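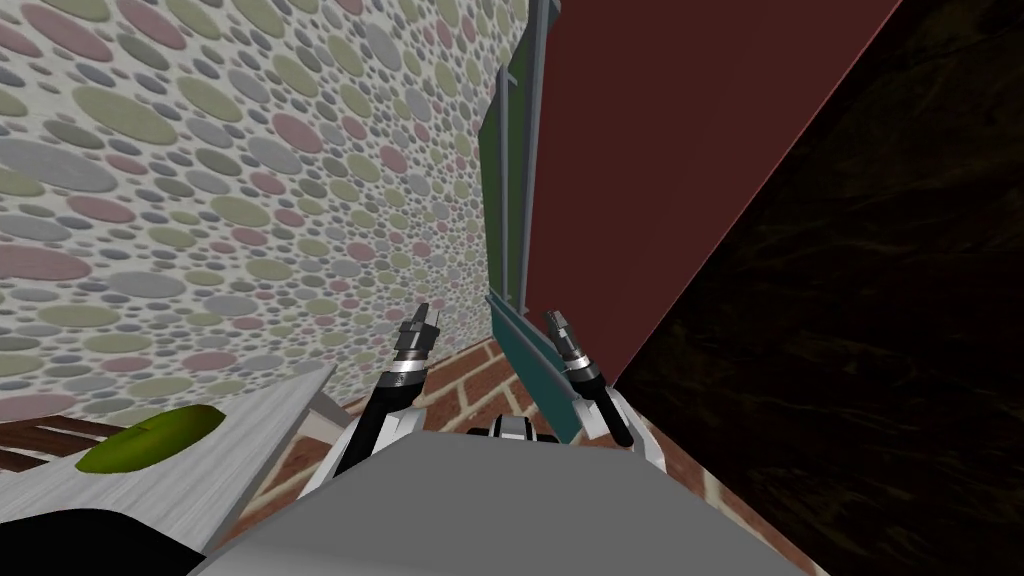 October 22, 2025. Notebook entry, bimanual simulation group. Subject: effect of surface texture randomization on the drawer-opening policy, second comparison.

The purpose of this entry is to record the results of the texture comparison that was planned at the start of the month, together with the settings needed to repeat it. The policy under test is the two-arm Vikska checkpoint trained on 952 demonstrations, all of them collected in simulated kitchens with plain walls and plain cabinet fronts. The question is how far performance drops when the room surfaces are replaced with patterns the policy did not see in training. The heaviest of the replacement sets is the one we have been calling "pebble," in which overlapping ovals in pale green, dusty pink and gray cover the wall beside the work area, with a dark red panel and a teal ledge close by and a brick floor below. It was chosen because the ovals shrink with distance and produce a great many small edges next to the cabinet, where the policy has to find the boundary of the part it is going to pull.

Method. The evaluation used 200 episodes per texture set. Object placement, robot base position and lighting seed were fixed across sets, so that episode 1 in the plain condition and episode 1 in the pebble condition differ in surface appearance only. Camera placement was not randomized. The physics settings were left at the values in the Rees configuration file, and no file was edited between conditions. Each episode was allowed to run to its time limit, and success was scored by the drawer joint position at the final step. Contact with the drawer without sufficient travel was scored as a failure and logged separately as a partial.

Training data were not changed for this comparison. A second checkpoint, trained with randomized textures on 1,187 demonstrations, was evaluated under the same seeds. The two checkpoints therefore differ in both texture exposure and quantity of data, and this must be stated whenever the numbers are shown outside the group. Mererid Powell raised the point at review and asked that a matched run be made with the larger set cut down to 952. I agree. The matched run is listed under open items.

Results. On plain surfaces the two checkpoints performed alike, and I do not consider the small difference between them meaningful. On the pebble set the plain-trained checkpoint failed considerably more often. Most of its failures occurred before contact: the reaching arm slowed, made small corrections from side to side, and ran out of time short of the drawer. The randomized checkpoint showed the same hesitation in a minority of episodes and generally recovered from it.

I had expected the grasp itself to suffer, and it did not suffer much. Where the plain-trained checkpoint reached the drawer front at all, its rate of successful pulls was close to the plain-surface rate. This suggests that the difficulty lies in locating the target during the approach. The Mesix renderer applies the wall pattern without any seam at the corner, and the smallest shapes fall exactly where the wall meets the cabinet structure. A failure in localization at that strip would be consistent with what the logs show, but the logs alone do not establish it. 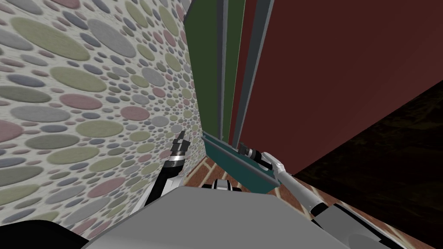 Pebble set. Left gripper open in front of the patterned wall; right gripper just above the teal ledge.

Idle arm behavior. The task requires one arm only, and the demonstrations leave the other arm near a neutral pose. Under the pebble set the idle arm drifted in a noticeable share of episodes for the plain-trained checkpoint. The drift did not cause collisions in any episode I reviewed. It does mean that the action output for both arms is affected by the change in appearance, and that scoring the active arm alone would understate the effect. I have added final idle-arm displacement to the evaluation script as a logged quantity. It is not yet used in scoring.

Check on the renderer. To exclude a fault in the texture loader, I repeated the first 20 episodes of the pebble condition with the texture cache cleared. The outcomes matched the original run episode for episode. The loader warning about missing normal maps appears in both conditions and can be disregarded for now.

Open items.

Matched run for the randomized checkpoint with the training set reduced to 952 demonstrations. Use the existing split; do not draw a new one.

Pebble pattern on the wall only, with cabinet panels returned to plain, and then the reverse. The present set changes both and cannot separate them.

Attention maps for the approach phase. The Wiretti export tool currently drops the wrist views, and the maps should not be made until that is corrected.

Partial contacts need a written threshold. I have been using the value carried over from the January evaluation, which was set for a different drawer.

Seeds and raw logs are on the group drive under the usual path, in the folder carrying the date of this entry. The plain-condition logs were written with the older script and lack the idle-arm field.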